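**9 de marzo de 2023**

Hoy me pongo pesada con un tema que me encanta: las normas de convivencia entre dos brazos que clasifican paquetes en la misma mesa. Abro hilo, con cariño y con café ☕

**1/** En Tirnbridge teníamos 21 reglas escritas y casi ninguna se cumplía, pobres. Las hemos dejado en 6, que caben en una hoja y se leen de pie.

**2/** La primera, y mi favorita: si un brazo lleva carga sobre las cubetas, el otro espera con los dedos abiertos y sin invadir su zona. Parece de cajón, ¡pero hay que escribirlo!
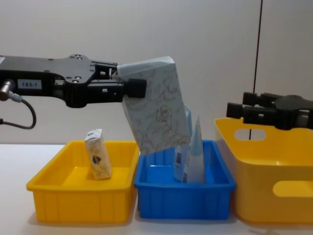
Arnout Van Wijk: ¿y la espera la fijáis por tiempo o por posición? En Timmermans lo hicimos por tiempo y acabamos cambiándolo todo.

**3/** ¡Por posición, Arnout, siempre por posición! El brazo libre no se mueve hasta que el otro confirma que ha salido de la zona común (y si no llega la confirmación, paran los dos y avisan).

**4/** Segunda regla: cuando las dos pinzas tienen que acercarse, velocidad reducida para ambas, también para la que va vacía. Aquí discutimos muchísimo, lo confieso, y ganó la prudencia. 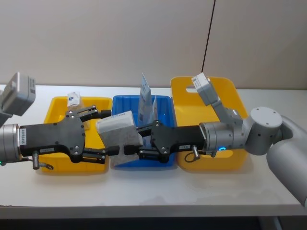

*Las dos pinzas, casi tocándose junto al paquete.*

**5/** Las otras cuatro las subo mañana con la plantilla, que todavía le debo una revisión a la gente de Lultell. Si en vuestro taller lo hacéis de otra manera, contádmelo, que leo todas las respuestas.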